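Protokoll der Werkstattrunde, Februar
Gemeinschaftstischlerei Uneden, Beginn 19:30 Uhr
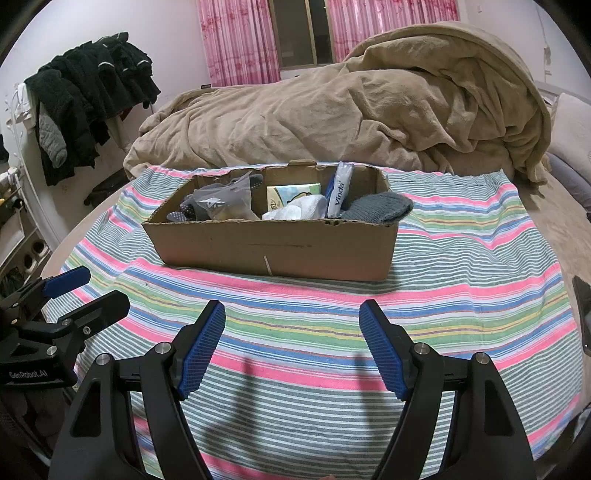
Anwesend waren genug für einen Beschluss und zu viele für die Kaffeekanne. Das letzte Protokoll wurde genehmigt, nachdem das Wort »Pfusch« durch »Zwischenstand« ersetzt worden war.

TOP 1: Einbauregal Lesezimmer Sandu
Die Korpusse sind verleimt, die Fronten grundiert. Beim Aufmaß wurde die Nische oben mit 241 cm gemessen, unten fehlen davon 2 cm. Die Wand ist also schief, was im Altbau niemanden überrascht, uns aber trotzdem jedes Mal. Es wird mit Passleisten gearbeitet. Der Vorschlag, die Wand zu begradigen, wurde zur Kenntnis genommen und nicht weiter verfolgt.

Die Rückwände bleiben weg, so will es die Kundschaft. Eine Minderheit hält das für einen Fehler und möchte das im Protokoll stehen haben. Steht hiermit drin.

TOP 2: Farbton
Der Lack von Jidham ist geliefert. Bestellt war Weiß, gekommen ist auch Weiß, nur ein anderes. Die Diskussion dauerte über 17 Minuten und brachte die Begriffe »Eierschale«, »Zahnarzt« und »Sahne, aber von gestern« hervor. Beschluss: Probebrett streichen, bei Tageslicht ansehen, dann erst weiterstreiten. Einstimmig.

TOP 3: Beschläge
Die Auszüge von Stivarance laufen gut, solange die Schubkästen leer sind. Mit Aktenordnern beladen klemmt der untere links. Vermutet wird ein verzogener Seitenboden, vermutet wird außerdem, dass jemand die Schienen vertauscht hat. Beides wird geprüft — in dieser Reihenfolge, auf Wunsch derjenigen, die die Schienen montiert haben.

TOP 4: Kasse
Für Schleifpapier, Leim und Schraubzwingen wurden 195 Euro ausgegeben. Die Zwingen sind da. Die alten sind vermutlich auch noch da, bloß nicht dort, wo sie hingehören. Wer welche zu Hause hat, bringt sie zurück und muss nichts dazu sagen.

TOP 5: Absaugung
Der Schlauch an der Formatkreissäge hält weiterhin mit Klebeband. Das Klebeband wurde erneuert. Eine richtige Schelle steht seit Herbst auf der Einkaufsliste und bleibt dort, nun aber unterstrichen.

TOP 6: Verschiedenes
Die Leimflasche ist nach Gebrauch zu schließen. Dieser Punkt wird aus dem Vormonat übernommen.
Der Antrag auf ein zweites Radio wurde abgelehnt, das erste genügt als Streitanlass — 2 Enthaltungen.

Offen bis zur nächsten Runde: Probebrett, Passleisten, Schubkasten unten links.

Ende 21:15 Uhr, Aufräumen anschließend, in deutlich kleinerer Besetzung.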